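Peltach Community Typing and Office Skills Course
Progress report to the Biswas Fund
November 2018

We are at the halfway point of the grant and we have a lot of good news to share! The evening course opened in the Prilton building as planned, and all 14 places in the first group were filled before we had even put up the posters on Flusadlow Street. Most people heard about it from a neighbor or a cousin, and several came along on the first night with a friend who also wanted to sign up (we have started a waiting list for the next group).

Of the 14 who began, 12 are still with us. One person moved away and one found a job with evening shifts, and we hope to see her again when the daytime class starts.

The first weeks were all about the keyboard. Many of our learners had only ever typed on a phone, and they wanted to slow down and learn where the letters are before touching a spreadsheet. We had planned two sessions for this and ended up giving it four. It was well worth it – people who used to hunt for every letter are now writing full cover letters in one sitting, and the room gets wonderfully quiet while they do it. 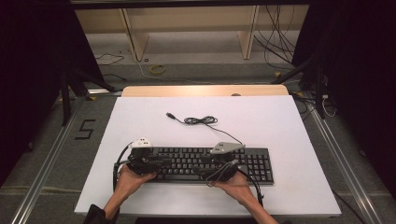

The number pad turned out to be a surprise favorite. We added a short unit on entering invoices and stock lists, and the group liked it so much that we now open each evening with ten minutes of number practice. Two learners are hoping to apply for bookkeeping work, so we have moved the spreadsheet unit forward and will spend more time on formulas than we first proposed.

Spending is on track. We bought printed workbooks and a second set of headphones, and we have $357 left in the materials line. We would like to use it for large-print workbooks, which three people have asked for. Please let us know if you need a formal request for that change.

The one thing behind schedule is the open practice hour. The room was double-booked for most of October, and we lost several Saturdays. The building office has now given us a fixed slot, and we plan to make up the missing time over the winter.

The second group starts in January, with 60 hours of teaching as before. We are also adding a short evening on online job applications, which the current learners have been asking for since week two. Visitors from the Fund are very welcome at any session – just send us a note beforehand so we can save you a chair.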